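Share house fire and safety walk-through, with my comments
2018-06-27

Went round with Rekha Varghese after tea, torch in one hand and clipboard in the other. Same list as November, so I've noted what's changed.

Smoke alarms, hallway and upstairs landing - OK. Both loud enough to set next door's kelpie off. Fresh 9V batteries in both.

Smoke alarm, back bedroom - FAIL. Chirping, and the date on the back says it's past it! New one to be bought this week.

Heaters - mostly OK. Gemechu's oil heater is fine, cord's good, no scorch marks on the plug. The little fan heater was running off a double adaptor, so that's been moved to the wall socket. Please leave it there.

Clearance around heaters - needs work. We want a metre all round and the one in the lounge had maybe half that (the clothes airer creeps closer every winter, I swear). Woollies and knits go on the airer by the window from now on.

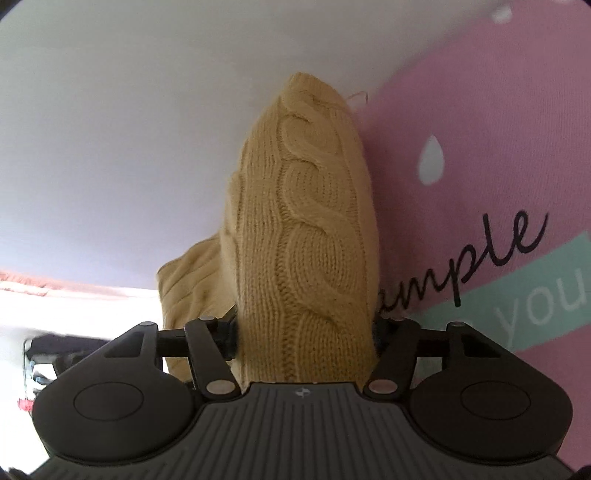
Can you leave the airer by the heater if you're home? Same rule whether you're in or out, a metre clear, and the heater goes off when you go to bed.

Power boards - OK, apart from the one behind the telly, which had another board plugged into it. Sorted. Kettle and toaster now have a socket each.

Fire blanket, kitchen - OK. Hook is loose, though, and I've only got the wrong screws.

Extinguisher - OK, needle in the green. I'd like it nearer the back door but Rekha reckons it's fine where it is.

Dryer lint filter - FAIL, and a bad one. You could have stuffed a cushion with it. Clean it every load, please!

Exits - front is clear, back had 4 bikes across it. Bikes to the side fence tonight.

Window keys - one missing, laundry. Gemechu Tesfamariam is having a look in the bits drawer.

Next walk-through in November.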